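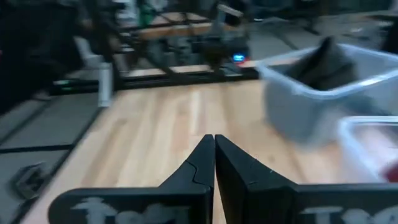

Stornthorpe streets and buildings: The old Corn Exchange and the tram terminus

millrace_lou
Hello everyone, hoping the long memories here can help. My grandmother used to talk about catching the tram to Futley from right outside the Corn Exchange, and she was very firm that there was a shelter with a green roof – she waited under it every Wednesday with her mother's shopping. I've been through the town guide and it puts the terminus at the bottom of Distell Street, a good walk away. Did it move at some point?

OldPointsman
Lovely question, Lou. It did move. The number 19 ended at Distell Street to begin with, and the track was carried up to the Exchange when they widened the road and took down the row with the saddler's in it. My father helped lay the setts and grumbled about them for the rest of his life.

harriet_b
I'm going to disagree a little, with great affection for Pointsman's father! The track went up to the Exchange, yes, but I always understood it was only a siding for market days. The regular cars still turned at Distell Street. There's a rate book entry for the shelter, 108 Distell Street, frontage.

OldPointsman
That entry is for the parcels office, Harriet. We had this out last July.

harriet_b
We did, and I wasn't persuaded then either.

Ottavio Marino
My grandparents kept the Costa ice cream parlor across from the Exchange, so they looked at that corner for the best part of their lives. Nonna said people came in to get warm between trams, and the cars ran every 6 minutes on a Saturday. That sounds like more than a siding to me, though she did like to round things in her own favor, bless her.
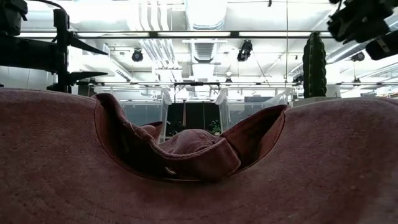
Back of the pink cap

millrace_lou
Thank you all so much, this is more than I got in a whole afternoon at the library. Ottavio, do you remember her mentioning a green roof?

Ottavio Marino
Green, yes, and it leaked. I'll ask my cousin, who has the albums – she's 60 miles off but she does answer the phone.

harriet_b
If there's a photograph with the shelter in it I will happily eat my words.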